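# 4장 주행 예제의 수집

3장까지는 학습 알고리즘에 입력과 정답의 쌍이 이미 주어져 있다고 보고 논의를 진행하였다. 카메라 영상이 있고, 그 영상에 대응하는 조향각과 속도가 있으며, 남은 일은 둘 사이의 함수를 추정하는 것이었다. 이 장에서는 그 쌍이 어디에서 오는지를 다룬다. 모방 학습으로 저속 주행 차량을 제어하려는 사람이 실제로 가장 많은 시간을 쓰는 곳은 도로 위와 기록 점검 화면 앞이다. 모델의 구조를 바꾸어 얻는 개선보다 예제를 다시 모아 얻는 개선이 더 큰 경우도 흔하다.

이 장을 마치면 독자는 다음을 할 수 있어야 한다.

- 주행 과제를 정의하고, 한 개의 예제가 어디서 시작하고 어디서 끝나는지 정한다.
- 수집 경로와 조건을 표로 계획한다.
- 영상과 제어 신호의 시간 차이를 찾아 보정한다.
- 버릴 기록과 남길 기록을 가르는 기준을 문서로 남긴다.
- 학습용과 평가용을 장소 단위로 나눈다.

## 4.1 예제란 무엇인가

이 책에서 예제(example)는 한 시점의 관측과 그 시점에 운전자가 내린 명령의 쌍을 가리킨다. 관측은 전방 카메라 영상 한 장과 현재 속도로 이루어지고, 명령은 조향각과 가감속 값으로 이루어진다. 교차로에서는 여기에 경로 지시가 하나 더 붙는다. 같은 영상을 보고도 왼쪽으로 갈 수 있고 오른쪽으로 갈 수 있으므로, 지시를 빼면 한 입력에 서로 다른 두 정답이 대응하게 된다. 이때 평균 제곱 오차로 학습한 모델은 두 조향각의 평균을 내놓기 쉽다. 막다른 삼거리에서 왼쪽과 오른쪽의 평균은 직진이고, 직진 방향에는 길이 없다.

예제를 시간 순서로 이어 붙인 것을 에피소드(episode)라 부른다. 에피소드는 하나의 과제를 담는다. ‘삼거리에 접근하여 정지한 뒤 좌회전한다’가 하나의 과제라면, 에피소드는 접근을 시작하는 지점에서 열리고 회전을 마친 뒤 차로 중앙에 정렬한 지점에서 닫힌다. 기록 장치를 켜고 끈 시각과 에피소드의 경계는 같지 않다. 수집 차량은 보통 기록을 계속 켜 둔 채로 달리고, 경계는 나중에 사람이 표시하거나 위치 정보로 자동 분할한다.

초보자가 자주 저지르는 실수는 에피소드의 끝을 너무 일찍 자르는 것이다. 회전이 끝나자마자 기록을 닫으면 핸들을 되돌리는 동작이 예제에 거의 남지 않는다. 이런 자료로 학습한 차량은 회전에 잘 진입하고도 핸들을 늦게 푼다.

## 4.2 사례: 발로브컴 주택가 수집

이 장 전체에서 발로브컴(Balovcombe) 수집을 예로 든다. 발로브컴은 낮은 주택이 이어지는 동네로, 저속 배송 차량의 시험 구역으로 쓰였다. 수집은 모소티(Mosoti)가 맡았고 현장 책임자는 브라이언 오위노(Brian Owino)였다. 차량에는 전방 카메라 한 대를 고정하고, 조향각과 속도는 차량 통신망에서 직접 읽었다. 기록 장치로는 우넥(Wuneck)을 사용하였다.

수집 계획은 2018년 9월 7일에 확정되었다. 계획서의 핵심은 다음 표와 같다.

| 항목 | 내용 |
|---|---|
| 대상 교차로 | 16곳 |
| 교차로별 에피소드 | 40개 |
| 운전자 | 2명 |
| 평가용으로 떼어 둘 교차로 | 16곳 가운데 2곳 |
| 경로 지시 | 좌회전, 우회전, 직진(가능한 곳만) |
| 목표 조건 | 오전, 한낮, 늦은 오후 |

교차로 수와 에피소드 수를 곱하면 640개가 된다. 이 수가 충분한지는 미리 알 수 없다. 오위노는 계획서에 ‘교차로당 12개를 모은 시점에 한 번 학습을 돌려 보고, 나머지 배분을 다시 정한다’고 적었다. 실제로 초기 학습 결과를 보고 막다른 삼거리의 몫을 늘리고 사거리의 몫을 줄였다. 계획서의 40개는 평균으로 읽어야 한다.

운전자를 두 명으로 둔 데에도 장단점이 있다. 한 명이 모두 운전하면 자료의 일관성이 높아지지만 모델은 그 사람의 버릇까지 배운다. 두 명이 나누어 운전하면 버릇이 섞이고, 같은 장소에서 제동 시작 지점이 갈린다. 발로브컴에서는 두 운전자가 모든 교차로를 절반씩 맡도록 하여, 장소의 차이와 사람의 차이가 뒤섞이지 않게 하였다.

## 4.3 분포와 조건

학습된 모델은 본 적이 있는 상황과 비슷한 상황에서만 믿을 만하다. 수집의 목표는 차량이 앞으로 만날 상황의 분포를 덮는 것이다. 도로의 형태, 노면, 빛, 다른 차량과 보행자의 유무가 모두 이 분포의 축이 된다. 모든 축의 모든 조합을 모을 수는 없으므로, 어느 축이 명령에 영향을 주는지를 먼저 따진다.

노면은 과소평가되기 쉬운 축이다. 포장 상태가 고른 도로에서만 모은 자료로 학습하면, 모델은 밝기가 바뀌는 경계를 차로의 경계로 취급할 수 있다. 보수한 아스팔트 띠는 주행 방향으로 길게 이어지는 경우가 많아 차선과 모양이 비슷하다. 나무 그림자와 전신주 그림자도 마찬가지이다. 사람 운전자는 이런 것을 무시하고 지나가므로, 그런 노면 위에서 기록된 평범한 직진이 곧 ‘무시하라’는 가르침이 된다.

빛도 따로 계획해야 한다. 해를 마주 보고 달리면 하늘이 하얗게 포화되고 지붕과 나뭇가지의 윤곽이 흐려진다. 자동 노출 카메라는 이때 노면을 어둡게 기록하기도 한다. 같은 교차로를 시간대를 바꾸어 다시 지나는 이유가 여기에 있다.
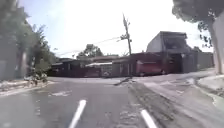 한산한 도로에서 얻은 에피소드는 모으기 쉽고 깨끗하지만, 그것만으로 자료를 채우면 곤란하다. 보행자가 없는 교차로에서 운전자는 정지를 짧게 하고 곧바로 회전한다. 이런 예제가 대부분을 차지하면 모델은 정지선 부근의 짧은 감속을 규칙으로 삼는다. 발로브컴 자료에서는 에피소드마다 ‘다른 도로 이용자 있음’과 ‘없음’을 표시하고, 학습할 때 두 집단을 따로 추출하였다. 주차된 차량은 별도의 표시를 두었다. 움직이지 않더라도 회전 궤적과 시야에 영향을 줄 수 있기 때문이다.

회복 동작도 의도적으로 모아야 한다. 숙련된 운전자는 차로 중앙을 거의 벗어나지 않으므로, 벗어났을 때 돌아오는 방법이 자료에 없다. 모델의 작은 오차가 쌓여 차량이 가장자리로 밀리면 그 지점부터는 학습한 적이 없는 영상이 들어온다. 통제된 구간에서 차량을 살짝 치우치게 한 뒤 되돌아오는 부분만을 예제로 남기면 이 문제를 줄일 수 있다. 치우치게 만드는 동작 자체는 반드시 잘라 낸다.

## 4.4 기록의 점검

수집한 날의 기록은 그날 안에 점검하는 것을 원칙으로 한다. 점검자는 먼저 영상과 조향각을 나란히 재생하여, 핸들을 꺾는 시점과 화면이 돌기 시작하는 시점의 순서를 본다. 화면이 먼저 돌면 시간 기록이 어긋난 것이다. 다음으로 경로 지시가 실제 회전 방향과 맞는지 확인한다. 지시가 잘못 붙은 에피소드는 고쳐서 쓸 수 있지만, 시간 기록이 불규칙하게 어긋난 에피소드는 버리는 편이 낫다.

제외한 기록도 삭제하지 않고 사유와 함께 보관한다. 스토크데일(Storkdale)에서 진행한 앞선 수집에서는 제외 사유를 남기지 않아, 기준이 바뀐 뒤 어느 기록을 되살릴 수 있는지 알 방법이 없었다.

학습용과 평가용의 분할은 점검이 끝난 뒤가 아니라 수집 전에 정한다. 같은 교차로의 에피소드를 무작위로 양쪽에 나누면 모델은 건물과 나무의 배치를 외워서 좋은 점수를 얻는다. 평가용 교차로의 영상은 모델 조정이 끝날 때까지 열어 보지 않는다.

## 준비 문제

1. 막다른 삼거리에서 경로 지시 없이 모은 자료로 조향각을 회귀할 때 생기는 문제를 설명하고, 지시를 추가하는 것 외의 해결 방법을 한 가지 제시하시오.
2. 운전자 두 명이 교차로를 절반씩 나누어, 각자 서로 다른 교차로만 운전했다고 하자. 평가 결과를 해석할 때 어떤 어려움이 생기는가?
3. 핸들을 되돌리는 구간이 빠진 에피소드를 자동으로 찾아내는 기준을 조향각 기록만으로 세워 보시오.

다음 절에서는 영상과 제어 신호의 시각을 맞추는 절차를 자세히 다룬다.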